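Fórum do Museu Trurell – Exposições e Acervo Têxtil
Tópico: Molde de papel para chapéus em tamanho miniatura

Esther Owino
Prezados, solicito orientação quanto ao molde de papel distribuído na mostra de chapelaria. Pretendo reduzi-lo para uma boneca com 11 cm de perímetro de cabeça. A ficha recomenda papel de 100 g/m², que me parece rígido para uma aba tão estreita.

Chaminda Paul
Prezada Esther, a gramatura da ficha refere-se ao tamanho adulto. Para miniaturas, recomendo 81 g/m² e cola em bastão. A redução deve ser feita antes do corte, e as abas de colagem precisam manter a largura original.

Mohit Upadhyay
Com o devido respeito, discordo. O papel leve cede na junção da copa. Executei o modelo Naltitz em 100 g/m², vincando a aba com uma dobradeira, e o resultado foi satisfatório.

Chaminda Paul
O Naltitz possui copa reta – o molde em questão é arredondado, com pences. Mantenho a recomendação.

Shirley Naylor (moderação)
Solicita-se aos participantes que indiquem sempre o nome do modelo. Lembro ainda que a reprodução do molde é permitida somente para uso pessoal, conforme o regulamento da mostra.

Esther Owino
Agradeço as respostas. Trata-se do modelo Lukumay. Farei uma prova em cada papel.
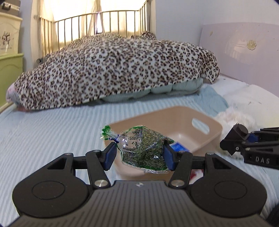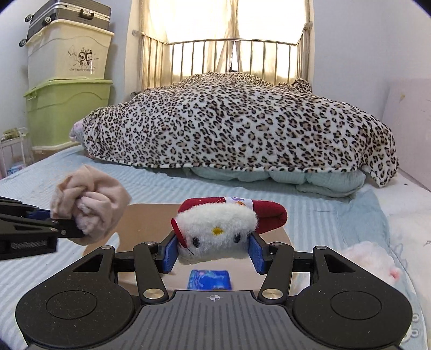
Consulto também se a fita interna pode ser dispensada. O catálogo a considera obrigatória, mas em escala reduzida ela ocupa quase toda a altura da copa.

Ruairí Costello
Pode ser dispensada em peças de exposição. Em peças que serão retiradas e recolocadas com frequência, convém mantê-la, ainda que em papel de seda.

Mohit Upadhyay
Neste ponto, concordo com o colega. Quanto à gramatura, aguardo o resultado das provas.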